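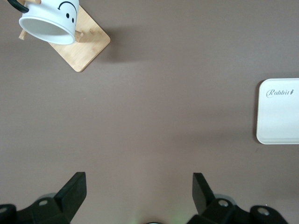 To: Teleoperation working group list
Subject: Re: Draft guidance on recording mug and tray demonstrations

Dear colleagues,

I write in reply to the message circulated on 12/14/25, the relevant part of which is quoted here for those who joined the list after May.

> The Iltby site asks whether operators should be free to choose
> which arm takes the mug from the rack. At present the Plustov
> notes say only that the task ends with the mug on the tray.
> We have 600 recordings planned and would prefer to settle the
> point before we begin.

The group's view is that the choice should be left to the operator, within limits. The arm nearer the rack should normally do the lifting. An operator who wishes to use the other arm may do so, provided the whole recording is carried out that way. Changing arms halfway through is a separate task and should be filed as such.

Sites are also asked to vary the layout between recordings. The rack may be turned on its base and the tray moved, but both must stay within reach of the grippers. Other items, such as a milk carton, may be left on the table. They should not be touched. 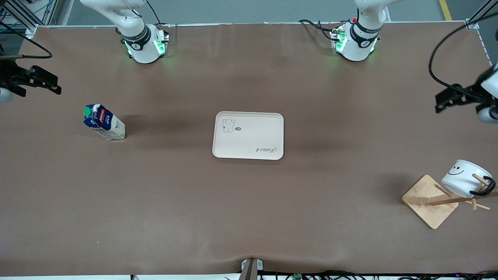

Amerley Acheampong has asked that the pace of the approach be covered as well. In her view new operators hurry the last few centimetres before the gripper closes, and the policy then learns the hurry along with the grasp. She would like a pause before closing to be required for the first 10 recordings of any session, and left to the operator's judgement after that.

The group accepts this in principle. We would add that the pause should be short – 2 seconds at most – as longer stops have caused trouble in training at Zatdale. Recordings in which the mug is dropped should be kept and marked as failed, and the operator should not attempt to pick it up again within the same recording.

Comments on section 17 of the draft, which deals with wrist camera checks, should be sent to the Valderrama office and not to this list.

Yours faithfully,

Secretary to the working group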